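From the laundry room: the great peg shortage and other news

Residents of Kikgate will have noticed that the drying green has been busy since the second tumble dryer gave up in September. It went the way of the first, with a long groan and a smell of hot dust, and the quote for putting both of them right came to £470. The management company is thinking it over. On past form, it will finish thinking at about the time the daffodils are out.

Meanwhile we are all hanging things up like our grandparents, and a few matters have come up.

The lines first. There are 4 of them, and the one nearest the bins is nobody's favourite. It does get the sun, though, from late morning until the Zirlow building takes it away again at half past two. The line by the hedge looks much nicer and dries nothing at all. I left a pair of jeans on it overnight as a test and they came in heavier than they went out.

Pegs are a sore point. A communal bag was put out in good faith and was full on the first morning. By the end of the week it held two pegs and a snail. If you find that your own supply has mysteriously grown, the bag is still on its hook and no questions will be asked. The snail has been rehoused.

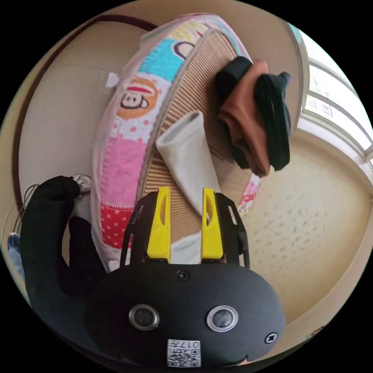
A round basket and a strip of white cloth.

On the subject of whites, several of you have written in about things going grey. The usual culprit is too much powder, which doesn't rinse out and then collects whatever is passing. Try half of what the packet suggests and leave some room in the drum. If you can't get your fist in above the washing, it's too full, however strongly you feel about only paying for one load. A spoonful of washing soda helps too, our water being what it is. The kettle in the common room can be consulted as evidence.

Towels should be given a good hard shake before they go on the line and another when they come off. This won't make them soft, but it does take them from roof slate down to stiff cardboard. Shirts hang best from the hem. Jumpers shouldn't hang at all, unless you have a friend with very long arms.

The door code for the laundry room is now 3928. Please don't write it on the door. It was written on the door last time, quite neatly, with an arrow.

Lost property currently stands at one pillowcase, a child's swimming costume and a great many single socks. They are on the shelf above the sink until the end of the month, after which they become dusters.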